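Grullwood Parish Register Transcriptions

Version 2
Last updated 22/03/2026

Overview

This dataset holds typed transcriptions of baptism, marriage and burial entries from the Grullwood registers. It was put together for people tracing family lines in the valley and for anyone working on old handwriting. There are 1,000 entries in all, taken from 51 register pages. The page scans are not part of this release.

Files

baptisms.csv
marriages.csv
burials.csv
places.csv
notes.txt

The three main files share the same first five columns. places.csv lists each farm or hamlet name with its modern spelling. notes.txt holds longer remarks that did not fit in a cell, keyed by entry number.

Columns

entry_id: a number, unique across all three files
page: the page of the register, as penciled in the top corner
date_written: the date exactly as the clerk wrote it
date_std: the same date in year-month-day order
names: all names in the entry, in the order they appear
place: the place as written
clerk: a letter code for the hand
sure: yes, partly or no

Marriages have two extra columns for witnesses. Burials have one extra column for age, which is often blank. Infants are entered by the clerks in weeks or months and we left them that way.

How the entries were typed

Each page was typed twice by different people, and the two versions were compared line by line. Where they disagreed, Ayten Taşdemir made the final call from the original at the Bustamante reading room. Spelling was not corrected. If a clerk wrote the same surname three ways on one page, all three are in the file.

Abbreviations are kept in date_written and names. Crossed-out words are in square brackets. A question mark after a word means the typist could read most of it but would not swear to the rest. Words lost to water stains or tight binding are marked with three dots.

Dates

The early clerks started the year in March. date_std uses a January start throughout, so a February entry may look a year off from what is on the page. Entries dated only by a feast day were worked out from a table, and the table is at the end of notes.txt.

Changes from version 1
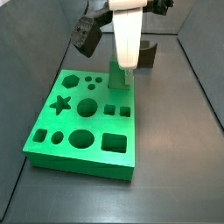
The place column used to mix old and modern spellings. It now has only what the clerk wrote, and the modern form has moved to places.csv. A total of 80 entries had their clerk code changed after hands C and F were found to be the same man at different ages. Entry numbers have not changed, so older citations still work.

Known problems

Some burials were copied into the register long after the fact, and the order of dates jumps around on those pages. Gastura appears both as a farm and as a surname, and a few entries could be read either way. Those have sure set to partly.

The files are saved as UTF-8. Some spreadsheet programs guess wrong and garble the accents. Use the import menu and pick the encoding by hand.

License and citation

Free to use and share with credit. Please cite as: Clutau Local History Group, Grullwood Parish Register Transcriptions, version 2.

Corrections are welcome. Send the entry number, the column and your reading. The next batch of fixes goes in this October.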